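An afternoon at the Cladum open day
Posted August 21, 2025

I had been meaning to get out to Cladum ever since a leaflet came through the door in spring, and when the open day finally came round I nearly missed the bus for it, having spent far too long looking for a decent pen. It was well worth the hurry. Cladum is a big, plain building behind the garden centre in Gukitz, the sort you drive past for years without wondering what goes on inside, and entry was 2 pounds with a cup of tea thrown in (a very good cup, too, and nobody minded when I went back for another).

The morning talk was about what we throw away at home and how little thought goes into it. There were 80 chairs put out and I was lucky to get one near the front. But I had really come for the household corner, where the theme was tidying up an ordinary living room, and I am glad to say it looked like one. There was a low cabinet in a light wood, with white drawers and dear little tapered legs, a beige carpet, and a big black television behind it. And there was mess! Proper mess, of the kind I leave myself on a bad week. 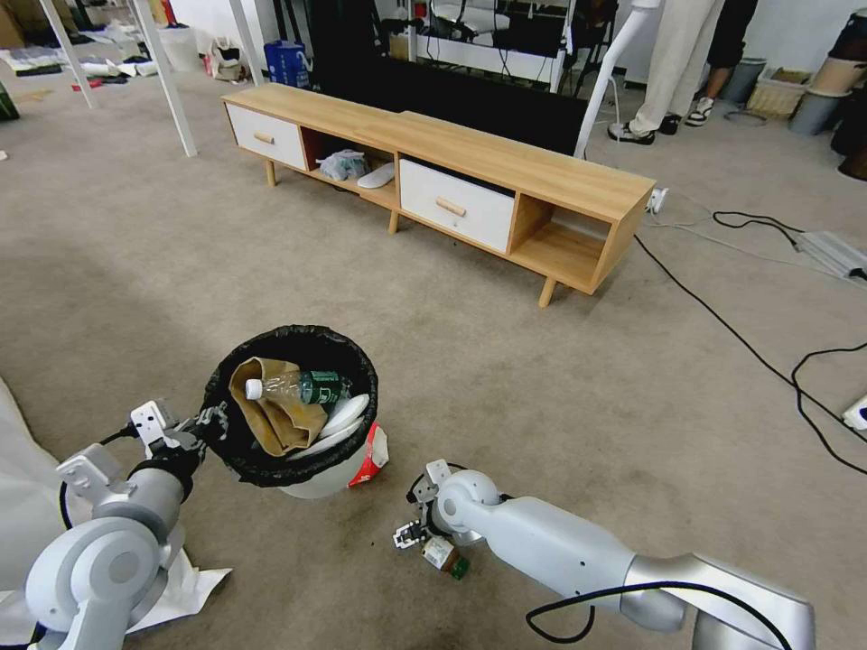 A small bin by the TV cabinet, with a paper bag, a bottle and a paper plate already in it.

I did like that cabinet. My sister has one rather like it, and she swears by drawers for the things you don't want visitors to see, and the open shelves in between for the things you can't be bothered to put anywhere. A slipper had found its way on to one of these shelves, and I felt quite at home.
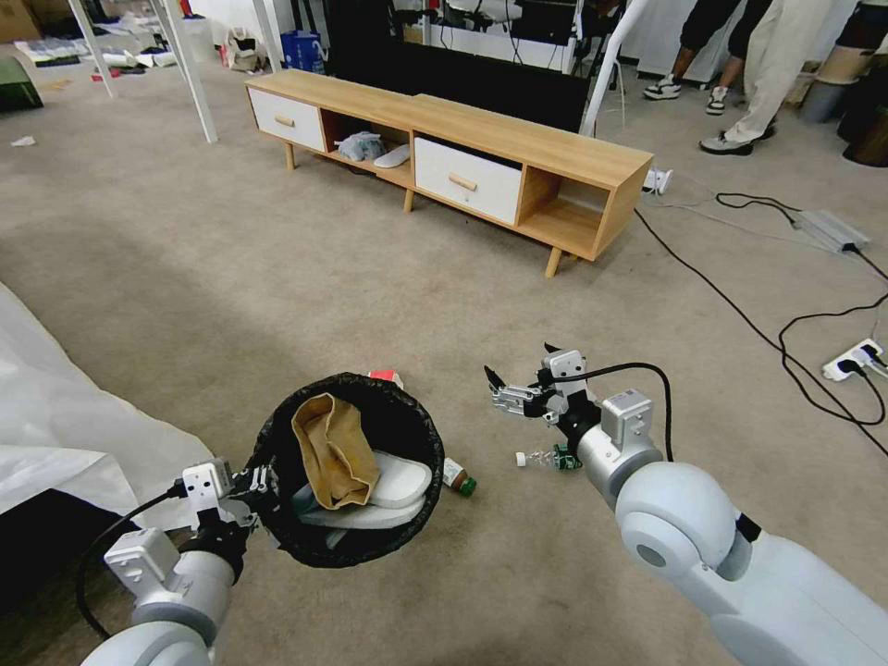 Slippers are a sore point in our house, I should say. The old ones never seem quite bad enough to part with, and the new ones sit in their box until Christmas. A lady beside me at the rope had the same trouble, and we had a lovely long chat about it, and about whether you should line a small bin at all. I always do. She uses newspaper, as her mother did, and gets on perfectly well.

The leaflet from Prodo, who had a table by the door, suggests going round a room once for rubbish before you touch anything else. I have tried it since and it does help, although I still end up reading the old magazines.

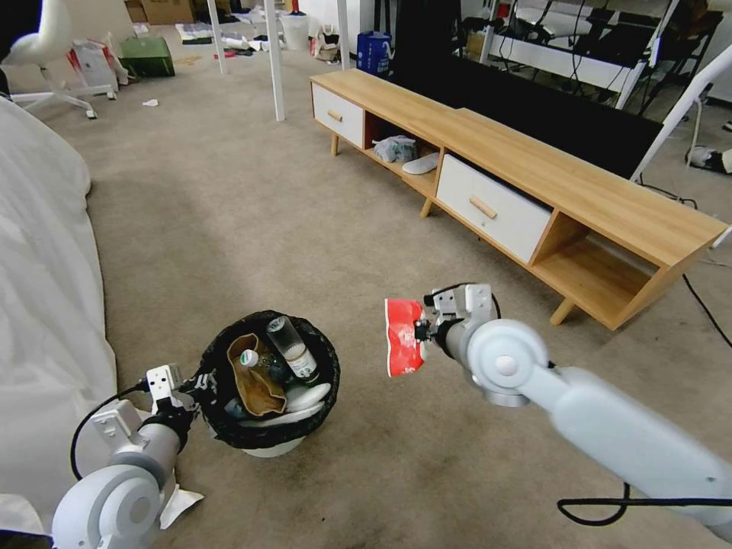

Sweet and crisp wrappers are my own downfall. They get down the side of the sofa and under everything, and I must have been finding the same sort since last September. Glass I am better with, and it goes out to the back step.

After that I went through to the Cele room for the cake, which had sold down to the last 8 slices (I had the lemon), and had a look at the mending stall. The car park is small, so take the bus if you can. It stops 400 yards from the gate, and there is a bench.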